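How to clear out a kitchen drawer in an evening

Most kitchens have one drawer that takes everything without a home: string, dead batteries, takeaway menus, a key to a door you no longer own. Sorting it takes 40 minutes if you do it in one go. It takes months if you do a little at a time.

What you need

A clear table, a damp cloth, a pen and a few thin plastic bags. Old carrier bags are fine. Try to use ones you can partly see through.

Step 1. Empty the drawer

Take the whole drawer out if it will lift off its runners. Tip it on to the table and wipe the inside while it is bare. Leave it to dry before anything goes back.

Step 2. Sort into bags

Use one bag for things that stay in the kitchen, one for things that belong in another room and one for things that are leaving the house. Stand the bags up with their mouths open so you can drop things in without stopping.
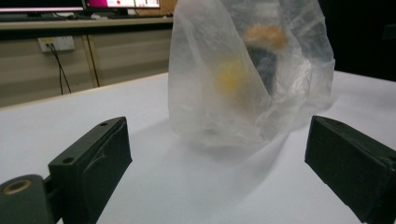 What should I do with things I can't decide on?
Put them in a separate bag, write the month on it and leave it in a cupboard. If you haven't opened it in 2 months, give the contents away.

Step 3. Test what is left

Try every pen on scrap paper. Try torches and lighters. Batteries that fail go to a battery collection point, as they should not be put in the household bin. Most supermarkets have one near the door.

Allow 10 minutes for this step. Joaquim Barreto, who wrote the first version of this page, used to skip it and ended up keeping a great many dry pens.

Step 4. Deal with the bags

Carry the second bag round the house and put each thing where it belongs. Take the third to the car or the front door the same evening — a bag left in the kitchen tends to get unpacked again. Shake out any bag you have finished with, press the air from it and fold it flat for next time.
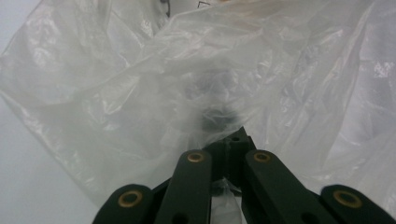 Step 5. Put things back

Heavy items go at the back, and things you use daily at the front. Small boxes work well as dividers. The Ruretti trays are a good fit for narrow drawers, but cut-down cereal packets do the same job.

Leave a gap of 5 cm or so of bare drawer if you can. Something new will turn up to fill it.

Last updated: January

Related
Cleaning sticky drawer runners
How to store batteries safely
Condico and Trelix drawer inserts compared
Ottó Bognár's notes on small kitchens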